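Qiuyue Cai
01/03/2026

1/ Today I want to write about T-shirts. I have 51 of them in one wardrobe which was made for a person with maybe half of this. Every spring I say I will fold them properly, and every spring I push them back with my elbow. This year I started early.

2/ The first step was to take everything out and put it in one pile. My husband Guoqing looked from the door, said "good luck" and went to buy vegetables. He was away for nearly two hours. The market is on our street.

3/ I do not use the method where you must thank each shirt. I respect the people who do it. I only ask myself one question: did I wear it since last April? If the answer is no, it goes in the bag for Dehua, who takes clothes to the charity shop near her office.

4/ So eight went in the bag, and 43 are staying. I was quite proud of this until Dehua wrote to me, "Only eight?"

5/ Now the folding. My grandmother folded all shirts in a square, very flat, and made a tower. It looks beautiful but when you want the shirt from the bottom, the tower falls. I did it her way for many years out of loyalty.

6/ Now I fold in long rectangles and stand them in the drawer like books. First the shirt is flat with the front up. I smooth it from the middle to the sides with an open hand. Then one side goes in to the middle, the sleeve goes back, and the same for the other side. Then up from the bottom in three parts.

7/ The smoothing is the part I always skipped. If there is a small crease under the first fold, you will have it on your chest all day at work. I learned this in a meeting at Clerkon, standing in front of everybody with a line across me like a letter.

8/ Damilola asked me in the replies if the shirts with a print need something different. In my opinion yes, a little. With a big thick print I try not to put a sharp fold in the middle of it. I fold more softly there, and I do not press with my hand.

9/ Also for prints: I wash them inside out, with cool water, and I never iron on the picture side. My old Flimonia shirt was ironed on the picture side once. There is still a piece of the letter F on the iron.

10/ The black ones are the most difficult to find again. In the drawer all black shirts are the same shirt. So I finish the fold with a bit of the print at the top edge, and then I know which one I am taking without opening it.
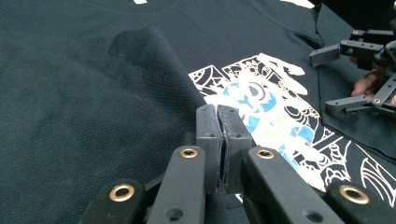
11/ I keep the black ones in their own row, at the left side, and the light colours at the right. Before, I had them mixed by how often I wear them, but this system was only in my head and Guoqing could not follow it when he put the laundry away.

12/ About the boxes, because two people asked. They are the Cloleck ones in the low size, I have 4 of them. You can also cut a shoe box. If the row is not full, put a rolled pair of socks at the end so the shirts do not lie down.

13/ Jinlong says rolling is faster than folding and he is right, he rolls everything when he travels. For the drawer I tried it for one month. The rolls opened by themselves in the night and I had to start again.

14/ I still have the long sleeves to do, and they are in a different pile on the chair. If somebody has a good way for the long sleeves, please write it to me. I cross them at the back now and the middle becomes too fat for the box.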